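4.2 Sharing food at the edges of the working day

We had not set out to write about biscuits and cake at all. Our first plan for the Udport study was to follow how people in shared offices talk about their work when they are away from their desks, and we imagined long conversations by the windows and on the stairs. What we found, once we had settled in and people had grown used to us, was that a great deal of the talk we were after took place within arm's reach of something to eat, and so this section stays with the food for a while before coming back to the talk.

Of the 49 people we interviewed, a good many began by telling us that they did not snack at work, and then went on, quite cheerfully, to describe in loving detail the things they ate between breakfast and the end of the day. We don't think they were being dishonest with us (far from it!). A snack, for most of them, was something one bought and ate alone. Food that came out of a shared tin, drawer or box belonged to another class altogether, and one woman at Eshun, a design firm on the second floor, called it simply "what's there". We have borrowed her phrase, with thanks, for the rest of the paper.

What's there has its own manners. People told us that it was perfectly fine to take one of anything, that taking two called for a remark of some kind, and that the last one should be left until late in the afternoon, when it became fair game. Newcomers picked this up slowly. A young man who had joined in October told us that he went 13 working days before he dared to help himself, and that he still felt a little shy about it when he spoke to us.
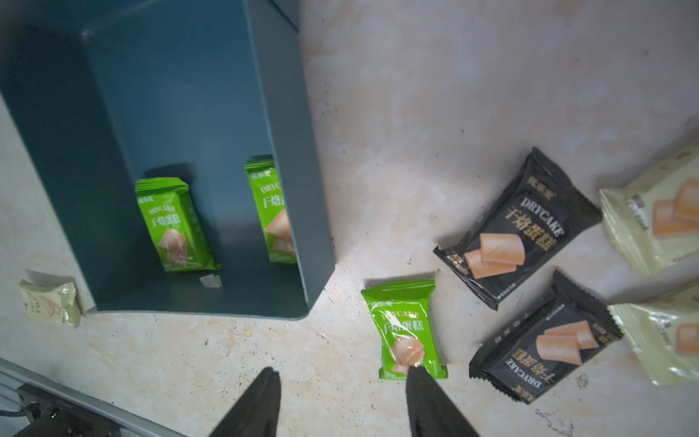 Hwa-young Yeo

Figure 3. Packets of DRYCAKE in a dark teal plastic bin.

Packaging matters more to all this than we had expected. Single wrapped portions, like the packets in Figure 3, were liked even by people who cared little for the taste, and several of them said that a sealed packet could be carried off to a desk and eaten later without anyone minding. A cut cake asked for company. It had to be eaten on the spot, with a plate or a paper towel, and the person who had brought it usually stood close by to be thanked. Both kinds of food led to talk, but the talk around cake ran longer and wandered further from work, and we return to some of it in Section 5, where we look at how plans for the Trultero building were first aired over a rather heavy lemon sponge.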